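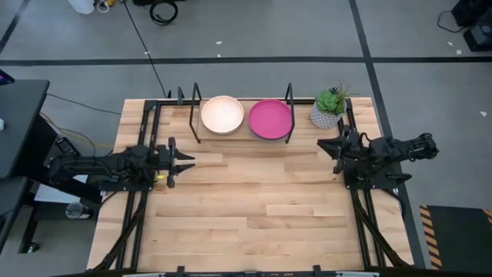 Section 4: Tuning and First Playing of Your Clusteck Tongue Drum

Your drum left our workshop in tune, but steel settles a little on the road and it settles again as it gets used to your house. Let it sit in the room where you plan to play it overnight before you touch the magnets. Then the fun starts!

What you need
The drum and its rubber ring
The pair of Cliter mallets from the lid pocket
The bag of tuning magnets (eight large, four small)
A chromatic tuner, either clip-on or on your phone
A soft dry cloth

Setting the drum down

1. Put the rubber ring on a firm, level surface and lower the drum onto it with the longest tongue facing you. Your lap works beautifully for playing, but tune on the ring.

2. Wipe the top with the cloth. A fingerprint won't change the pitch, but salty fingerprints left for a week will mark the finish.

3. Tap each tongue once, near its free end, and listen. You should hear a clear note that blooms and hangs in the air. A buzz usually means the drum is touching something underneath, so check the ring first.

Note: The sound hole is on the bottom. If you push the drum down flat without the ring, it goes dull and the low notes nearly vanish.

Checking the pitch

4. Set your tuner to A = 440. Owners of the Org model, which is built to A = 432, should change the reference pitch now. (We get more mail about this step than any other.)

5. Strike the longest tongue softly with a mallet and wait a second before reading the tuner. The first instant of the note is full of overtones and the needle will jump all over the place. Read it when it calms down.

6. Work around the drum from low to high and write down any note that is more than five cents off. Most people can't hear less than that, and a drum with a tiny bit of drift in it often sounds warmer.

Adjusting a note

7. Turn the drum over onto a folded towel. The tongues are numbered on the inside, beside the sound hole.

8. To lower a note, slide a magnet toward the free end of its tongue. To raise it, slide the magnet back toward the root, or take it off. Move it a fingernail's width at a time – the high tongues are very quick to respond.

9. Turn the drum upright on its ring, strike, and read again. Always take your reading right side up.

10. If a magnet rattles, lift it off, wipe both surfaces and set it back down flat.

Caution: Never file, bend or grind a tongue. Steel that comes off doesn't go back on, and the warranty doesn't cover it.

Caution: The magnets are small and strong. Keep them away from children, pets and pacemakers.

First playing

11. Hold the mallets loosely, a third of the way up from the end, and let them bounce. If the note sounds choked, the mallet is staying down too long.

12. Try any tongues in any order. The scale has no sour notes in it, so wander around! Once you have a little pattern you like, leave one beat out and hear how much room it makes.

Note: Fingertips give a softer, rounder sound. Use the pad of the finger and pull away quickly, as if the drum were hot.

If you use the Datik pickup, leave it unplugged until tuning is finished, then go to Section 5.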